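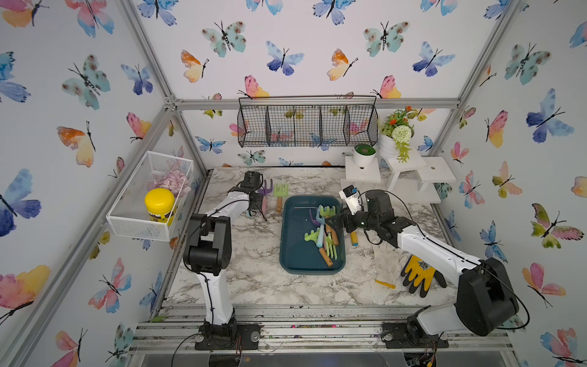 Shireen Sibiya objecte que le prêt d'outils revient plus cher à une commune que l'achat groupé, et que les relevés de Brelville le confirment. L'objection est recevable sur le coût direct. Elle l'est moins sur le coût d'usage, que ces relevés ne mesurent pas.

Le dépôt de Brelville gère 509 articles de petit jardinage. Chacun sort en moyenne 4 fois par saison. Un outil acheté par un ménage sert bien moins, puis occupe une étagère. Rapporté à l'heure de travail effectif, l'écart est en faveur du prêt, à condition que l'entretien soit imputé correctement – point sur lequel la comptabilité municipale reste muette.

Les griffes à main pour enfants forment un cas à part. La peinture des dents s'écaille, le manche se raye, et l'outil garde pourtant sa fonction. Le barème actuel le déclasse malgré tout, sur le seul critère de l'aspect.
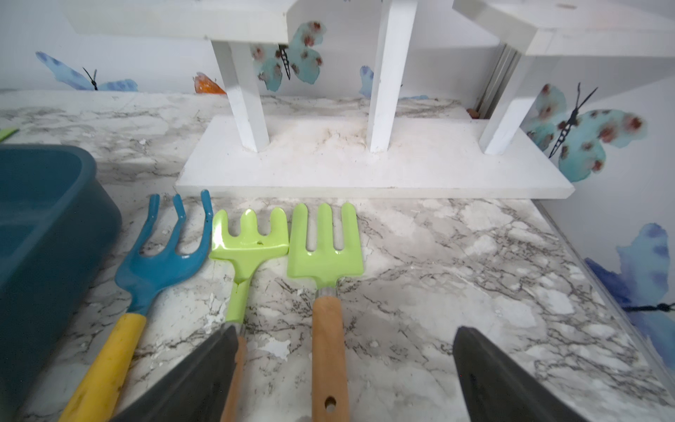
Réviser le critère de réforme

Je propose de remplacer l'examen visuel par deux contrôles : la tenue du manche et l'alignement des dents. À Tulico, où cette règle s'applique depuis octobre, 23 articles promis au rebut sont retournés en rayon. Le contrôle prend 10 minutes par bac. Reste à fixer qui signe la fiche de réforme, question que le règlement du prêt ne traite pas.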